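Trorkero Hand-Held Gripper Kit, second revision
Reviewed by Kipchumba Gachanja
Jan 11, 2021

The Trorkero kit is a two-finger gripper worked by hand, with a camera mount above the fingers. The operator carries it through a task and the recording is used later to train an arm. I bought the unit in November and ran it against the older Magesa tool on household jobs, mostly sorting snacks and small packets into an open box.

Fingers. Black linkage bars on silver pins, with blue ribbed pads at the tips. The ribs hold foil and plastic wrappers well. Thin flat items on cloth are harder – the tips tend to pinch the fabric along with the item, and a shallow approach angle only partly fixes it. Opening is wide enough for anything I would expect to lift with one hand. Of 81 picks in my sorting test, 77 were clean. The Magesa tool drops more and its pads mark soft packaging.

Trigger. Two springs are supplied. The stiffer one is tiring over a long session and I went back to the lighter one within a day. Travel is even, with no dead spot near closing.

Camera view. Both tips stay in view at full spread. The fingers move with the camera, so they record sharply even when the background smears during a quick swing. Trorkero's manual asks for slow wrist motion, and the advice is sound. I discarded several takes for blur, nearly all from turning too fast between the pick and the box.

Software. Nultex supplies the recorder. It splits sessions at 2000 frames without warning, and the setting to change this is buried in a text file. Export to the Bodirance format worked the first time.

Rating: recommended, with the lighter spring fitted. Replacement pads are sold in pairs only.

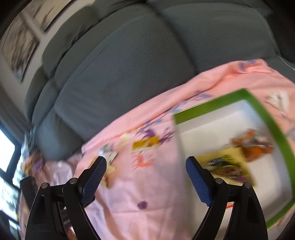
Spare pins are not included and should be ordered with the kit.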